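Kesby molded-pulp cup carrier, four-pocket: long-term review

Reviewed by Sivaprasad Kandasamy
May 2, 2021

The Kesby is a disposable drink carrier in molded pulp, sold in sleeves to cafes and offices that do their own coffee runs. I bought a sleeve in October and have used them on the daily run from the shop on the corner to the third floor of our building. The route takes 11 minutes on foot and includes two heavy doors and a flight of stairs. The carriers were bought at the normal counter price from Shenoy, a catering supplier. I also had a sleeve of the Stultent carrier, which costs slightly less, and compared the two over the same route.

Construction

The material is unbleached molded pulp with a rough face on one side and a smoother face on the other. Each pocket is a tapered well with slits in the base. The slits let the wall open as the cup goes down, so a small cup and a large cup both seat without an adapter. A raised spine runs between the two pairs of pockets and supplies most of the stiffness.

Edges are clean. In the whole sleeve I found one carrier with a torn pocket and one with a stray flap of pulp that pulled off by hand. The Stultent sleeve was worse in this respect, with 5 carriers that I would not have trusted with a full load.

Nesting is tight. A new sleeve needs a firm twist to release the first carrier, and pulling straight up tends to bring two. This gets better once the stack is half gone and the air has got in between the layers.

Fit

Small single-wall cups sit low, with the pocket gripping at roughly a third of the cup height. Medium cups grip a little higher. Large cups are held securely at the base but have a lot of height above the pocket, and a pair of large cups on the same side will lean toward each other when the carrier is tilted. Alternating a large cup with a small one cures it.

Cups with a corrugated sleeve fit if the sleeve is pushed up before loading. If it is left down, the cup rides on the sleeve and never reaches the bottom of the pocket. I lost one flat white this way on the stairs, and it was my fault and not the carrier's.

Glass bottles and cans were tried once. A standard can goes in and stays in. A small juice bottle rattles.

Load behavior

With four medium drinks the carrier can be held from below with one hand at the center. There is visible flex along the short axis, none that matters along the long axis. With three drinks the balance shifts toward the loaded side, and the hand has to move over to match. Two drinks should go in diagonally opposite pockets. Two drinks on one side will tip the carrier off a flat palm.

Carrying by one edge is possible with two small cups and should not be tried with more. The rim folds first, at the point where the thumb sits, and a folded rim does not recover.

Moisture

Pulp and liquid do not get along, and this is where the cheaper carriers usually fail. I poured a measured 30 ml of cold coffee into one pocket of each brand and left the carriers on a tray. The Stultent softened enough within the hour for a finger to go through the base. The Kesby darkened and swelled but still held a filled cup at the end of the hour. After drying overnight it was warped and I threw it out. In rain the result is similar: a short crossing is fine, a long wait at a light is not.

Condensation from iced drinks is the harder test. Four iced cups took the walls from stiff to limp by the end of the walk. The load arrived, but I would double up the carriers in summer.

In a bag

Most shops will drop a loaded carrier into a large paper bag if asked. The bag has to have a base wide enough for the carrier to lie flat. With a narrow gusset the carrier rides up at one end and the lids press against the side of the bag. I prefer to carry food in the bag and drinks in the hand - the two have different ideas about which way is up.

Unloading

Cups should be lifted straight out with a slight turn, one hand holding the carrier down. Gripping by the lid is a mistake, as the pocket can hold the cup more firmly than the cup holds its lid. Once the drinks are out, the carrier weighs almost nothing and takes up more table than it is worth.
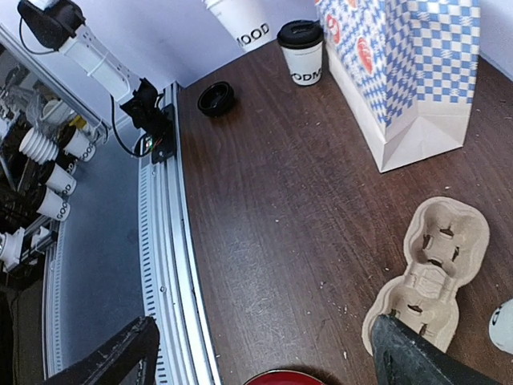 Can the same carrier be used more than once?

Three or four trips is realistic if it stays dry. The slits in the pocket bases lengthen a little with each loading, and the grip on small cups goes first. I marked one carrier in pencil and retired it after the fourth run, when a small cup could be lifted out with no resistance at all. Large cups were still held well at that point. Nested back into the stack, a used carrier keeps its shape better than one left out on a counter.

Disposal

Clean and dry, it goes in with cardboard where I live. Stained ones go in the compost, torn into pieces the size of a playing card. The pieces were still recognizable after a month in the bin and gone by the next time I turned it. Local rules on pulp packaging differ, so check before filling a recycling bin with them.

Alternatives

The Stultent is adequate for short trips with hot drinks and small cups. The Faltora folding carrier is a different kind of product, a reusable tray with a handle, and it is much the better choice for anyone who makes the same run every day and will remember to take it along. I did not remember often enough. It also needs washing, and the corners of its pockets collect dried milk.

Summary of findings

Pocket grip: good with small and medium cups, fair with large
Stiffness: good when held from below, poor when held by the rim
Moisture resistance: fair, and better than the Stultent
Consistency across the sleeve: good
Ease of separation: poor when new, good later
Price: slightly above average

I have since ordered a second sleeve. The supplier now ships them in a thinner outer wrap, and two carriers at the end of the stack arrived crushed. Shenoy credited the pair without asking for them back.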